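Club de robótica Pullolari: novedades de mayo

Va rápido que cerramos el boletín esta tarde y todavía falta maquetar la mitad.

El grupo de segundo sigue con el proyecto Brallau, el de coger piezas planas y dejarlas en su sitio sin que se caigan. Parece una tontería. No lo es. Las piezas gruesas van bien, las de canto redondeado dan guerra, sobre todo si la pinza entra un poco torcida. Guangming Qian ha reescrito la parte del cierre y ahora los dedos frenan antes de apretar - menos golpes, menos sustos. De 78 intentos apuntados en la libreta, la mayoria buenos. Los malos, casi todos por el ángulo de entrada.

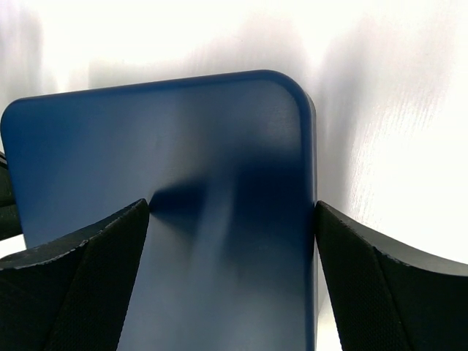

Lo siguiente es la velocidad. De momento vamos lentísimos y en el torneo Delaunay hay 3 minutos por ronda, ni uno más. Quien quiera echar una mano con la calibración, que venga a partir de las cinco al aula de siempre. No hace falta saber programar, pero sí tener paciencia y traer portátil si se puede.

Dinero: llevamos recaudados alrededor de 700 euros entre la rifa y la venta de pasteles. Da para la inscripción y el autobús a Olgate. Para camisetas ya veremos.

Faltan dos autorizaciones por firmar, sabéis quienes sois. Sin papel no se sube al autobús.

Y porfavor, los destornilladores pequeños a su caja al terminar. Otra vez falta el de estrella - si está en alguna mochila, que vuelva. No preguntamos.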